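Merkberg Shortens Its Coffee Break, and Takes 96 Minutes to Do It

The Merkberg town council voted in December to limit the recess in its evening meetings to 15 minutes, closing a debate that had itself been interrupted by a recess of 40.

The measure passed 5 to 2. It applies to the full council and the planning board, and to the library board if the library board would like it to, a question the library board has put on its agenda for spring.

Merkberg has had a coffee recess in its bylaws since the days when the town hall was heated by a single stove and members needed to go and stand near it. The bylaws say only that the chair may call "a pause for refreshment of reasonable length." The stove is gone. The pause has done well for itself. Minutes from the past year show recesses of 25, 30 and 40 minutes, and one in late summer that has a start time and no end time, after which the minutes record a motion to go home.

Council member Dorothy Pearce, who sponsored the change, told her colleagues that residents who had hired babysitters to come and speak about the Catterall Street drainage ditch were paying by the hour to watch elected officials choose a muffin.

"I like a muffin," Pearce said. "I have had the muffin. I would still like to get to the ditch before ten."

The opposition was led by the council's longest-serving member, who argued that most of the town's useful business gets done beside the coffee urn. Pearce replied that this was her second point, and that the state's open meetings law had some views on it. The town attorney, asked whether conversations at the urn counted as deliberation, said it would depend on the conversation and who was in it, and moved his chair a little farther from the urn.

An amendment to set the limit at 20 minutes failed. So did an amendment to set it at 15 minutes "not counting the line." A third proposal would have let members carry drinks back to their seats, which has been banned since a full cup went into the old sound system during a hearing on sewer rates. It was sent to the building office for study, along with a request for the price of lids.

Discussion of the item took 96 minutes from the first motion to the final vote, recess included. The ditch was reached at 10:20 p.m. Of the residents who had signed up to speak on it, one was left, and he asked if he could just hand in his notes.

There was also the matter of who supplies the refreshments. For years the town has bought its coffee from Skarkavska, the bakery and roaster across from the fire station, on an arrangement that no one at the meeting was able to find in writing. The bakery's owner spoke during public comment to say that she took no position on the length of the recess but would like to know how many rolls to send, as a 15-minute crowd and a 40-minute crowd eat very differently. Leftovers currently go to the night shift at the Pinora bottling plant, whose workers were not represented at the meeting but are understood to favor large orders and short breaks.

The council asked for a written agreement by the end of the budget season. It also directed the clerk to buy a kitchen timer, with a spending cap of $40. The clerk noted that she already owned one and would bring it from home. A member asked if that would be a donation to the town and would need to be accepted by a vote. The attorney said it would not. The member asked if he was sure.

The new limit takes effect at the next regular meeting. When the timer goes off, the chair is to call the room to order whether or not everyone is back in it, and members still out in the hall will be marked absent for any votes they miss. Asked afterward if she expected trouble, Pearce said she expected a lot of people to learn to drink faster.

On the ditch, the council agreed that it is deeper than it was last year and that the fence at the lower end should be looked at. Bids for the work will be opened next month. The planning board, which meets the same week in the same room, is due to take up the width of parking spaces on Catterall Street, with the recess scheduled for 8:15 p.m.
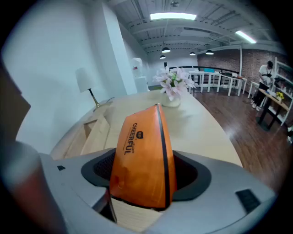
A bag marked "CHEERFUL," orange with a black stripe along one side.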